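27 de junio de 2018. Cuaderno de taller, puesto de libros

Rehago el rincón de libros. La tela negra del fondo va sujeta al carril con pinzas pequeñas; la del lateral derecho, igual, pinzada por arriba. La lateral sigue con arrugas. Vivek propone plancharla; yo prefiero dejarla colgada con peso en el bajo y volver a mirar.

Letras de espuma en el fondo: la «t» rosa arriba, la «I» naranja debajo. Prasanna pregunta si conviene alinearlas por el eje o por el borde izquierdo. Sin decidir.

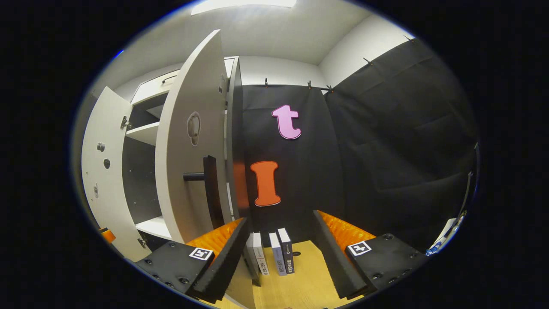
Los libros van de pie, con el lomo hacia fuera y cerca del pie de la tela. Orden de izquierda a derecha:

- lomo blanco
- lomo azul grisáceo claro
- lomo azul marino

No los alineo a regla. Un desfase de hasta 5 mm entre lomos es aceptable; con más, el del medio pierde apoyo y acaba inclinándose sobre el vecino. Othmane probó ayer con un sujetalibros metálico de Pludetti y resbala sobre la madera. Descartado mientras no lleve goma en la base.

Armario blanco: las puertas se quedan abiertas durante el montaje. Cerrarlas obliga a meter el brazo por delante de los libros y ya he tirado la fila dos veces. Pendiente revisar el apriete de las bisagras, con destornillador manual.

Medidas tomadas para el tablero de repuesto: 868 mm de ancho, 421 mm de fondo. Se las paso a Kiran para el pedido a Rojanasak. Pedir el canto sin redondear, que el actual deja una rendija contra la tela.

Pendiente:

- [ ] peso en el bajo de la tela derecha
- [ ] eje de las letras (Prasanna)
- [ ] bisagras
- [x] medidas del tablero
- [ ] goma para el sujetalibros, preguntar a Othmane si queda de la de diciembre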